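1/ Hello friends! It's October, my tea is steeping, and I finally get to talk about the Durnness Writers' chapbook, which has been living in my head (and all over my kitchen) since spring.

2/ We have three stories so far, and Teresa Flanagan's ferry one made me cry at the copy shop.

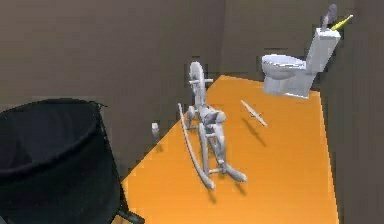

Orange floor, gray walls, big black bin.

3/ Chiến Nông is reading everything for us, bless him, and he sends back such kind, long notes that I keep them all in a folder. He'd like two more poems, short ones if you've got them!
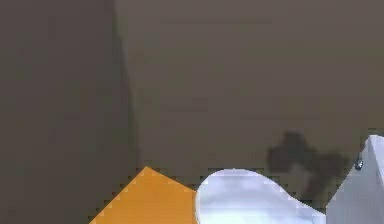
4/ And if you've only got half a poem, send me that too, I mean it. We read drafts out loud at the Andstead library and the room is always gentle with new people.

5/ Doors open at 3, and I'll be the one by the coat rack with the lemon bars.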